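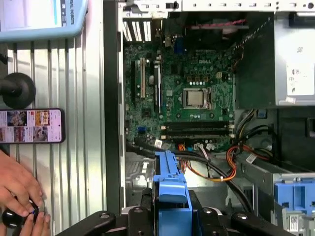

February. Posted by Duyên Bạch
Filed under: Shop Diary, Equipment & Money

The quote from Diltbridge came back and I don't believe it. Two grippers, two spare sets of jaws, delivery in 16 weeks. All this to strip old desktops. The blue drive carrier sits upright in the jaws well enough, but somebody's hands are on the knob, and I find no line for those hands anywhere in the quote. 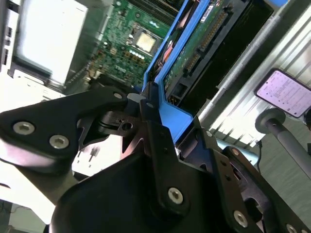

Quyên Hồ wrote back that I should price the hands first and the arm second, and that Leinonen would rent us one by the month. Maybe. Renting is how we got stuck with the label printer.

Still to ask before I sign:

- What do replacement finger links cost? Too many plates and screws for my taste. 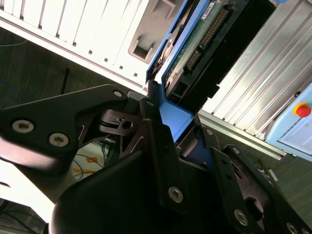

- Who pays when a SATA connector snaps? Plesto's answer was "normal wear."
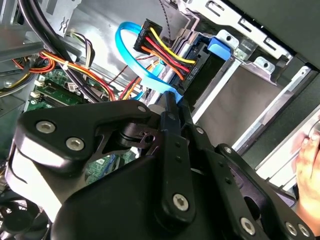
- Does the price hold past 200 machines, or only for the trial?

No signature this month.

Recent entries
Grustino wants a deposit
The shelf budget, again
Why I kept the old bench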